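# Preguntas frecuentes: jornada de puertas abiertas de Noltadine

**¿Cuándo se celebra?**
En marzo, en la sede de la calle Guérin. Las puertas abren a las 10:00 y el último grupo entra a las 17:00.

**¿Hay que inscribirse?**
Sí. El aforo es de 158 plazas para toda la jornada. La inscripción es gratuita y se hace por correo o en recepción.

**¿Cómo se organiza la visita?**
En grupos de 6 personas. Cada grupo pasa primero por el taller de montaje y después por la sala Buna, donde se explica el proyecto Plillis, dedicado a la manipulación de objetos domésticos. El recorrido completo dura 2 horas.

**¿Quién atiende las preguntas técnicas?**
Évan Lecomte, responsable de Plillis. Habla español y francés.

**¿Se pueden probar las pinzas de mano?**
Sí, al final del recorrido. Se manejan con una mano y pesan poco. Los menores de 14 años deben ir acompañados.

**¿Qué tareas se enseñan?**
Tareas de cocina y de orden: recoger cubiertos, doblar paños, cerrar recipientes. El programa de cada grupo puede variar. Una de las tareas habituales es pasar palillos de madera a un cubertero de plástico con rejilla. Los palillos son finos y ruedan con facilidad, por lo que conviene acercar la pinza despacio.

**¿Veremos un robot funcionando solo?**
En el taller de montaje hay una demostración breve con un brazo fijo. El resto de la jornada se dedica al trabajo manual con pinzas.

**¿Se pueden hacer fotos?**
En la sala Buna, sí. En el taller no está permitido.

**¿Es accesible el edificio?**
La planta baja, sí. A la sala Buna se sube en ascensor; avise en recepción al llegar.

**¿Dónde se trabaja con las pinzas fuera de la sede?**
En cocinas de viviendas corrientes, con los muebles y los utensilios que ya hay en ellas.
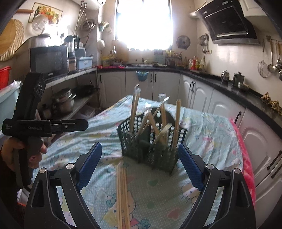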